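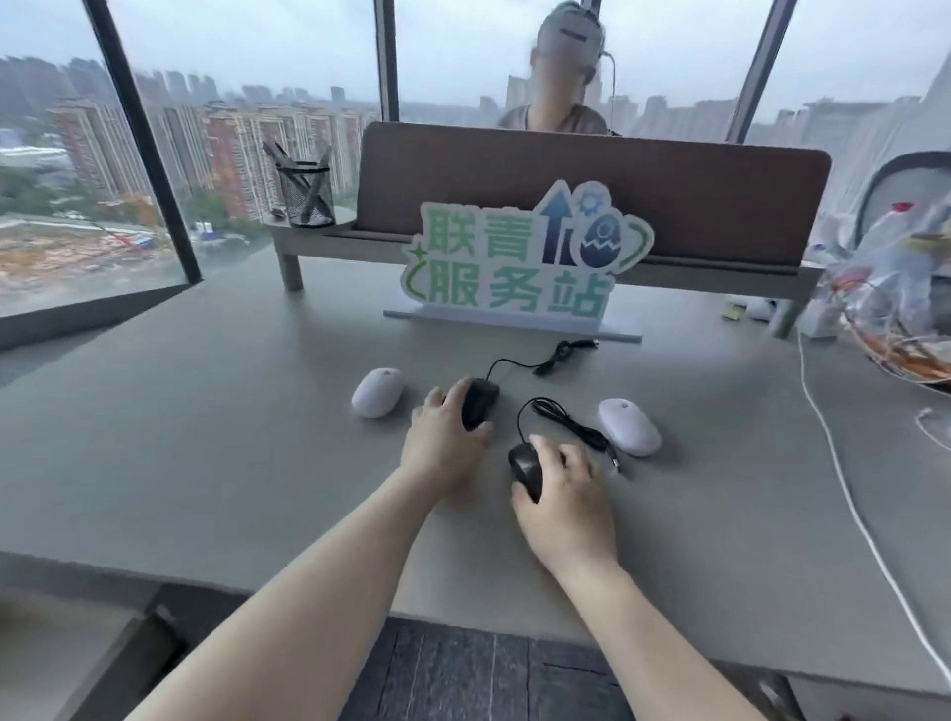 Sorting mice at a desk on the service floor.

Brorent's equipment desk has handed its dullest job to software, and the people who work there are delighted! Since September, the Tomus system has logged every loan and return, matched it to the right member of staff and chased up anything overdue. It deals with 600 requests a month, all of which used to be typed in by hand.

Picking up each mouse, headset or keyboard and looking it over is still done by people, and they now have far more time for it. A check that was often squeezed into a spare moment gets a full 10 minutes if it needs it. Two of the team have also started training on repairs, a job that was always sent out before. The Tamura office gets the same system next.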